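What Is a Recount, and Why Would Anybody Count the Same Votes Twice?
By Consolacion Tagle

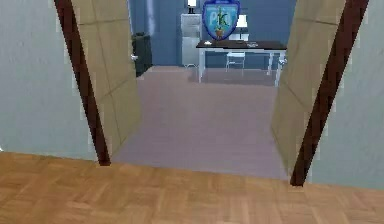 Start with a jar of buttons

Suppose you have a big glass jar of buttons, red ones and blue ones all mixed up together, and your teacher asks you to find out which color there is more of. You tip them onto the rug and you sort and you count, and after a good long while you announce that red wins. But then your friend counts the very same buttons and gets a different number! Did a button roll under the bookcase? Did you lose your place when somebody asked to borrow your eraser? You would probably want to push all the buttons back into the middle of the rug and count them again, slowly this time, with your friend sitting next to you.

A recount is very much like that, only the buttons are votes, and the people waiting for the answer are a whole town.

First, a little about voting

When a town needs a new mayor, the grown-ups who live there are allowed to help choose one. The people who would like the job are called candidates. Each voter gets a ballot, a piece of paper with the candidates' names on it, and fills in a mark beside the name they like best. Then the ballot goes into a locked box, or into a machine that reads the mark and keeps the paper safe inside. (Some places vote on a screen, and some people send their ballots by mail, but let's stay with paper for now.)

You don't put your own name on your ballot. That way your choice is a secret, and you can vote for anybody you please without your neighbor or your boss or your Uncle Ferdy being cross with you about it.

When voting is over, the ballots are counted. In many elections one candidate is so far ahead that a few mistakes wouldn't change a thing, and everyone goes off to bed knowing who the mayor will be. Once in a while, though, it is very close.

The close race in Skirka

Let me tell you a story about a town called Skirka, which held an election for mayor in May. There were two candidates. Asabe Nwachukwu wanted to fix the swimming pool and keep the library open later in the evening. Danjuma Okoro wanted new buses and a safer crossing by the school on Atar Street. They were both well liked, and they had both knocked on so many doors that people started leaving the porch light on for them.

In all, 3,933 people voted. When the counting was done, Asabe Nwachukwu was ahead by 15 votes.

Now, 15 votes is a win. You only need one more than the other person. But think about how small that is next to such a tall stack of ballots - it's fewer people than would fit on one of Danjuma Okoro's new buses! If somebody had put a little bundle of ballots on the wrong pile by accident, the wrong candidate might have been called the winner. So the town did a recount.

Who decides to have one?

That depends on where you live, and you may find the rules are different just one state over. There are two usual ways it can happen.

Sometimes the rule says that if the result is closer than a certain amount, there must be a recount, whether or not anybody wants one. This is called an automatic recount. Nobody has to ask, and nobody has to feel like a sore loser for asking, so it saves a lot of hurt feelings.

Other times a candidate has to ask for it. They write a letter to the election office before a deadline, and in some places they have to pay for the extra work. They may even get their money back if the recount shows that they won after all. Grown-ups call this a requested recount.

In Skirka it was automatic.

What happens in the counting room

I think this is the most interesting part, so I hope you'll forgive me if I go on a bit.

The ballots are brought out in sealed boxes. Each seal has a number on it, and that number was written down on election night. Before a box is opened, somebody reads the number aloud and somebody else checks it against the list. If the two match, the box can be opened.

The person in charge in Skirka was Suleiman Balogun, the election clerk. He put the workers in pairs. One person in each pair read out the name marked on the ballot, and the other made a tally mark, the kind where you draw four little lines and then cross them with a fifth. (You may have done this in class to find out everyone's favorite lunch.) After each bundle they swapped jobs and did it over again. If they got the same number both times, they signed the sheet. If they didn't, back to the beginning they went, even if it was nearly lunch.

Other places run the paper ballots through machines a second time, and some do a bit of both.

Each candidate is usually allowed to send people to watch, and these people are called observers. They may look as hard as they like, but they mustn't touch the ballots. If they think something is wrong, they speak up, and the clerk comes over to see. Newspaper reporters can often watch too. Ibrahim Olatunji, who writes for the Skirka paper, sat there from morning until supper with a notebook on his knee, and he told his readers afterward that counting is a very quiet business and that he wished he'd brought a cushion.

The puzzling ballots

Most ballots are easy to read. A few of them are real head-scratchers.

What if a voter drew a circle around a name, when the directions said to fill in the oval? What if they filled in one name, crossed it out, and filled in the other? What if they made a tiny dot that might be a vote, or might be the spot where they rested their pen while they were thinking? And what if they marked both candidates, when only one can be mayor?

In Skirka there were 74 ballots like these, and they were put in a pile of their own. Mr. Balogun and the people helping him looked at them one at a time, with the observers looking too, and asked the same question over and over: can we tell what this voter meant? The rules help them decide. In Skirka a circle around one name was counted as a vote for that person. A ballot with both names marked was not counted for either one, because there was no fair way to guess.

That might seem a little sad, that somebody took the trouble to vote and it couldn't be counted. It is a very good reason to read the directions slowly, and to ask for a fresh ballot if you make a mistake. Poll workers will give you one and throw no fuss at all.

Did the answer change?

In Skirka the numbers moved a little. Each candidate picked up some votes from the puzzling pile, and one bundle had been added up wrong the first time. When it was finished, Asabe Nwachukwu was still ahead, by a slightly different amount, and she became the mayor. Danjuma Okoro telephoned her that evening to say congratulations, and she asked him to come and talk about that crossing on Atar Street.

Most recounts end like this one, with the same winner as before. Every so often one ends with a different winner. Both kinds have done their job, and the people who voted for the candidate who lost can at least know that their ballots were looked at carefully, twice over.

Does a recount mean somebody cheated?

No, it doesn't, though you may hear people say so when they're upset. Counting is done by people and by machines that people built, and anybody can make a slip when they're tired. If you've ever checked your math homework and found that you forgot to carry the one, you know just how it goes! If someone does think a rule has been broken, that is a different sort of question, and it may be looked into by a judge.

Words to know

Ballot: the paper or screen where a voter marks a choice.
Candidate: a person who is trying to be elected.
Clerk: in many towns, the person who looks after elections and keeps the records.
Margin: how far ahead the winner is.
Observer: someone who is allowed to watch the counting.
Tally: a running count, often kept with little marks.

Something to try at home or in class

Have everyone vote for a favorite snack on slips of paper, with no names on them. Ask one pair to count the slips, and then ask another pair to count them again without hearing the first answer. Put in a few puzzling ballots on purpose, such as one with two snacks circled, and talk about what to do with them. It's a good idea to agree on your rules before you open the box. You may want a bowl of the winning snack ready for when you're done.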